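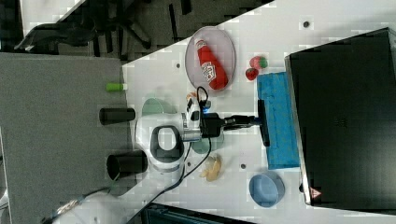

4 桌面物品的布置与复位

4.1 适用范围

本节规定白色工作台面上小件物品的摆放、检查和复位方法,适用于 Doltness 系列台面套件中的托盘、碗、杯、泡沫块及仿真食品。台面本体的安装见第 2 节,清洁剂的选用见第 6 节。

本节中的“前”指操作人员站立的一侧,“后”指对侧,“左”“右”均以操作人员面向台面时为准。

4.2 布置前的准备

1. 确认台面已固定,用手按压四角,台面不应晃动。
2. 用干燥的无绒布擦拭台面。台面上的小圆孔为安装孔,孔内如有碎屑,用软毛刷清出,不得用金属针挑拨。
3. 检查托盘、碗和杯的边缘。有裂纹或毛刺的物品应更换,不得打磨后继续使用。
4. 检查泡沫块的长边和棱角。压痕深度超过 5 毫米时,将泡沫块翻面;两面均有压痕的,按 4.7 处理。
5. 将待用物品从收纳箱中全部取出,放在台面以外的平整处,对照装箱单核对。

注:新拆封的泡沫块表面可能附有细小颗粒,首次使用前应在台面以外轻拍去除。

4.3 大件物品的放置

大件物品包括托盘、泡沫块和碗。应先放大件,后放小件。

1. 放置椭圆形半透明托盘。托盘底部应完全贴合台面,不得压住安装孔内的螺钉头。
2. 放置蓝色长条泡沫块。泡沫块宽面朝下平放,长边与相邻设备的侧面保持 40 毫米以上的间隙。
3. 放置浅蓝色圆碗和浅绿色碗。两只碗分开放置,碗口朝上,不得叠放。
4. 再次按压各件物品的边缘,出现翘动时取下,检查底部是否夹有异物。

注意:不得把泡沫块用作垫高托盘或碗的支撑件。泡沫受压后缓慢变形,上方物品会逐渐倾斜。

4.4 小件物品的放置

1. 番茄酱瓶放入托盘内。瓶盖应旋紧,瓶身可横放,标签朝上,便于识别。瓶内如有残留物,先倒空、冲洗并晾干。
2. 仿真草莓放在托盘外侧,彼此留出间隙。带绿色顶部的与全红色的分属两种型号,更换时不得混用。
3. 淡黄色香蕉状仿真件单独放置,弯曲部分贴台面,静置后不应自行滚动。
4. 黑色圆筒杯可直立或横放。横放时杯口不得朝向台面边缘,杯身与边缘的距离不小于 25 毫米。
5. 绿色小圆柱件体积小、易滚落,应最后放置。

注意:仿真食品不可食用。小件物品有误吞风险,应放在儿童接触不到的位置。

4.5 布置后的检查

1. 从台面正上方查看,各件物品的轮廓应能分辨。
2. 从台面两侧平视,确认没有物品伸出台面边缘。
3. 检查线缆。线缆不得从碗口、杯口或托盘上方跨过,也不得压在任何物品下面。线缆垂落到台面边缘处时,应保留自然弯曲,不得拉直绷紧。
4. 确认带有警告标签的表面未被遮盖,标签文字及图形完整可辨。
5. 检查台面周围的地面,办公椅应推离台面,椅脚不得压住线缆或地面铺垫物的边缘。
6. 在记录表上签名,并注明所用布置方案的编号。

4.6 复位与收纳

每次使用结束后按下列顺序复位。相邻两次使用间隔不足 18 分钟的,可只执行第 1 步和第 2 步。

1. 切断台面上所有用电设备的电源,待活动部件完全停止后再伸手取物。
2. 先收小件。绿色小圆柱件和仿真草莓装入带盖的小盒,香蕉状仿真件装入布袋。
3. 取出托盘内的番茄酱瓶,直立放入收纳箱的隔档。
4. 收杯和碗。杯子可以套叠,碗与碗之间垫一层软布。
5. 托盘用清水冲洗,晾干后竖直插入收纳箱侧槽。不得使用热风吹干,半透明材料受热后可能翘曲。
6. 泡沫块最后放入,置于其他物品之上,上方不得再压重物。
7. 对照装箱单复核。缺件时,先检查台面下方和铺垫物边缘,再填写缺件单。

注:收纳箱由 Arrieta 供货,隔档位置可调。调整后应同步更新箱盖内侧的示意图。

4.7 更换件

下列情况应申领更换件:

泡沫块两面均有压痕,或任一棱角缺损。
碗、杯、托盘出现裂纹。
番茄酱瓶的标签脱落或红色字样无法辨认。
仿真食品表面掉色,或顶部部件松动。

申领时填写 Kunent 备件单,注明物品名称、颜色和数量,交库房 Ashraful Majumder。Endville 站点的备件单由 Katalin Bognár 接收。更换下来的旧件贴红色标签单独存放,不得放回收纳箱。

4.8 常见问题

托盘在台面上滑动:擦净托盘底部和台面的接触区域,待干后重新放置。仍有滑动的,加装薄型防滑垫,垫片不得超出托盘外沿。

圆筒杯横放后滚动:用水平尺检查台面,按第 2 节重新调平。不得用胶带将杯身粘在台面上,残胶会影响后续摆放。

泡沫块翘起:多由存放时受压引起。取出后宽面朝下平放,待其恢复后再使用,不得反向弯折。

仿真件表面发黏:用微湿软布擦拭,自然晾干。擦拭后仍发黏的,按 4.7 更换。

本节由 Gwawr Gethin 编写,Miklós Vida 校核,9月25日起执行。六月发布的旧版布置单同时停用。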